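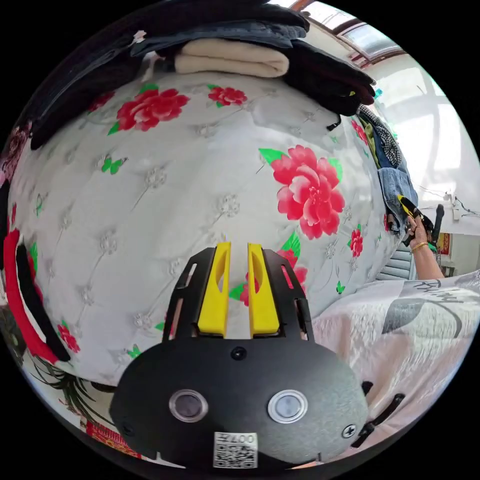

Attachment 1: flowered mattress with the clothes along the top edge, leaf-print sheet at lower right.

Home Orders Returns My Tickets Help Contact

Clasumer Bedding Support
Subject: Sheet comes off Siltier mattress every night, clothes end up on bare quilting
Opened by: Dede Darko
Opened: 2022-05-20
Status: Closed – customer confirmed

Original message

I bought a Siltier mattress from you last September and a Tomus sheet set at the same time. The mattress is fine. The sheet will not stay on. By morning the corners on the window side have come up and the sheet is in a bundle.

The bed is also where I sort clothes, so during the day I have folded things and jeans sitting right on the mattress. I would like the sheet to stay put for that too. The quilting is white between the flowers and dark clothes leave lint on it.

The sheet is the pink and white one with the gray leaves and the writing. The label on the mattress has come off and I don't have the box.

Things I already tried:
- turned the sheet the other way around
- safety pins at two corners (one tore a small hole, so I stopped)
- pushed the bed closer to the wall

Reply 1, Clasumer Support

Thank you for the picture. The roses and the green butterflies match the Siltier floral cover, so we have the right model. That one was sold in two thicknesses. Please measure yours from the bottom seam to the top seam at the middle of a long side, with nothing on it. Don't measure at a corner. The corners are rounded and read low.

Please also look at the tag on the sheet and tell us the pocket depth.

Reply 2, Dede Darko

Took everything off and measured. Mattress is 11 inches at the middle of the side. The tag on the sheet says 10.

One more thing I noticed – the elastic only goes across the corners. On my old sheet it went all the way around.

Reply 3, Clasumer Support

That explains most of it. A 10 inch pocket will stretch over an 11 inch mattress when you put it on, but there is very little fabric left to tuck under. When someone rolls over, the corner lifts and the rest follows.

A few questions before we suggest a fix:

1. Has the sheet been in a hot dryer?
2. Is there a pad or topper under it?
3. Does the mattress itself move on the base?

Reply 4, Dede Darko

1. Yes, high heat, most weeks.
2. No pad. Sheet goes straight on.
3. It slides a little toward the window. I pushed it back with my knee and it went easily. The base is painted slats.

Reply 5, Clasumer Support

Please try these in order. Leave each one for a couple of nights before you go on to the next.

Step 1. Wash the sheet in cool water and dry it on low, or hang it. It won't grow back to its first size, but it should stop getting smaller.

Step 2. Put a strip of non-slip rug liner across the slats, 24 inches wide is enough, at the end where your knees are. Have a second person lift the mattress while you lay it flat.

Step 3. Fit the far corners first, then the near ones. Smooth from the center out and lift each corner of the mattress so the elastic goes fully under.

Step 4. If it still comes up, use a set of sheet straps, the kind with clips that run under the mattress. Clip to the hem and keep the teeth off the quilting. The stitching on that cover can snag.

For the lint, a dry clothes brush works better than a sticky roller. Go along the stitching.

Reply 6, Dede Darko

Step 1 done. No change, but I did not expect one right away.

Step 2 done. Mattress no longer slides. Sheet stayed on the first night and one corner came up the second night.

Step 3 helped with the far side. The corner by the window still lifts. I haven't bought straps. I would rather have a sheet that fits. Do you carry the same leaf print in a deeper pocket?

Reply 7, Clasumer Support

The leaf print only came in the one depth. The Nyarko set has a 14 inch pocket with elastic all the way around and comes in plain white, cream and gray. Your order is past the return period for the Tomus set, but we can take 40 percent off a Nyarko set because the thickness was missing from the mattress page when you ordered. The code is on your account under Orders.

Reply 8, Dede Darko

Ordered the cream one. It arrived and I put it on the same day. It has been on for around a week with no corners up, and I have been folding on it most afternoons. There is some extra fabric at the foot end, which I tuck.

I kept the leaf sheet. It goes over the clothes pile when I am dusting.

The brush got the lint off except for one patch near the big pink flower. I can live with that. You can close this.

Closing note, Clasumer Support

Cause: pocket depth one inch short, partial elastic, mattress sliding on painted slats.
Fix: rug liner under mattress, deeper sheet.
Follow-up: thickness added to the Siltier page. Mattress cover care sheet sent to customer by email.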